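Forum Plumik > Atelier et rangement > Organisation du poste

Sujet : Bacs jaunes pour l'assemblage, vous les mettez où ?

1116 vues

ferablanc
Bonjour à tous. Petit poste d'assemblage à monter, table blanche, cartes rondes + petits moteurs à fils. Pour l'instant tout est en vrac dans des cartons et je perds un temps fou. J'ai commandé des bacs plastique jaunes chez Winent, reçus ce matin. Question bête : vous mettez quoi devant, quoi derrière ? Et au milieu, tapis ou plateau ? Merci d'avance, je file, je relis ce soir

tournevis_mou
Les cartes devant, toujours. C'est ce que tu prends le plus délicatement donc faut pas tendre le bras par dessus le reste.
Au milieu plateau inox à rebord. Une vis qui roule, elle s'arrête au bord. Sur un tapis elle finit par terre.

lin_et_cuivre
Pas d'accord pour l'inox. Carte nue sur métal, moi jamais. Tapis antistatique, point.

tournevis_mou
Une feuille de papier dans le fond et c'est réglé. Je fais ça depuis 3 ans, zéro souci.

lin_et_cuivre
Le papier c'est pas antistatique... tu as eu de la chance c'est tout. Et le papier ça peluche quand tu le changes pas

tournevis_mou
Je le change tous les matins. Et mes cartes sont pas sous tension quand je les pose hein

papier_bulle
+1 pour le papier perso. On voit tout de suite les petites pièces sur du blanc. Après pour l'ESD lin_et_cuivre a raison sur le principe, si les composants craignent faut un vrai revêtement dissipatif relié à la terre. Il existe des feuilles exprès, plus cher

ferablanc
Ok merci. Donc cartes devant, je note. Et les moteurs ? Les fils s'emmêlent dès que j'en mets plus de quelques uns, je tire sur un et j'en sors 3

gribouille64
Bac peu profond !! Surtout pas un bac à bec profond, avec des fils c'est l'enfer. Un plateau plat, une seule couche, tu les poses tu les jettes pas. Tu en remets quand c'est vide.

tournevis_mou
Voilà. Et fils tous du même coté si t'as la patience (moi non)

lin_et_cuivre
Moi je les mets chacun dans un sachet ouvert. Plus long au départ mais aucun fil abîmé à la soudure. A force de tirer dessus ça casse au ras du moteur, et tu t'en rends compte au test

gribouille64
Des sachets pour un poste où tu prends des pièces toute la journée ? tu passes ton temps à ouvrir des sachets. Non merci

lin_et_cuivre
Chacun son truc. J'ai moins de retours que toi je parie

papier_bulle
On se calme :) Pour ferablanc la vraie question c'est combien il en monte par jour. En petite série le bac plat suffit largement.

ferablanc
Petite série oui, on démarre le projet Sowerby en mai et après on verra. Donc bac plat. Pour les cartes, je peux les empiler ?

tournevis_mou
NON. Les condos dépassent, tu vas accrocher. A plat, espacées, 2 par bac et tu recharges.

papier_bulle
Ou alors un râtelier vertical mais sur des cartes rondes ça tient mal. A plat oui.

gribouille64
Deux par bac c'est peu quand même, tu recharges sans arrêt. J'en mets plus, avec une mousse entre. Jamais rien accroché

lin_et_cuivre
Mousse rose ou noire ? Parce que la mousse grise d'emballage c'est pire que tout

gribouille64
Noire, conductrice. Quand même

ferablanc
Et étiquettes sur les bacs, utile ou pas ? J'en avais imprimé avec la Koltis mais ça colle pas sur le jaune, ça se décolle le soir meme

papier_bulle
Le plastique est souvent un peu gras en sortie de carton. Coup d'alcool iso, tu laisses sécher, après ça tient. Sinon porte-étiquette à clipser.

tournevis_mou
Perso aucune étiquette, la place du bac suffit. Le jour ou quelqu'un les déplace par contre je râle

lin_et_cuivre
Étiquettes obligatoires dès que vous êtes 2 sur le poste. Et marquer l'emplacement sur la table au scotch de couleur, comme ça le bac revient où il était.

ferablanc
Bonne idée le scotch, je prends. Dernière chose, les câbles, ils passent derrière la table chez vous ? Chez moi ça traine par terre et je me prends les pieds dedans

gribouille64
Goulotte sous le plateau, vissée. Pas d'adhésif ça tombe en été

papier_bulle
Pareil. Ou des colliers velcro sur le pied de table si tu veux pas percer.

ferablanc
Parfait. Bon j'ai tout posé cet aprem : petits cylindres à fils au fond à gauche dans le bac plat, cartes juste devant, plateau inox au milieu avec feuille blanche (désolé lin_et_cuivre, je commande le revêtement dissipatif la semaine pro). Le scotch et la goulotte c'est pour après. Dites moi si un truc vous choque

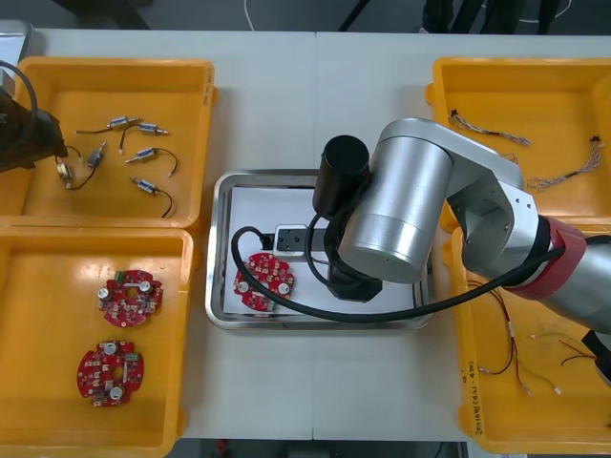

Réponses suivantes (page 2)

lin_et_cuivre
Le papier me choque, tu t'en doutes. Sinon c'est propre. Change la feuille souvent en attendant

tournevis_mou
Nickel pour moi. Les fils des petits cylindres je les tournerais vers l'arrière, comme ça la main arrive coté métal

gribouille64
Bien le bac plat ! Les cartes par contre, tu peux mettre la mousse dessous, ça coûte rien

ferablanc
Vu pour la mousse, j'en ai un reste. Merci à tous, je repasse quand la goulotte est posée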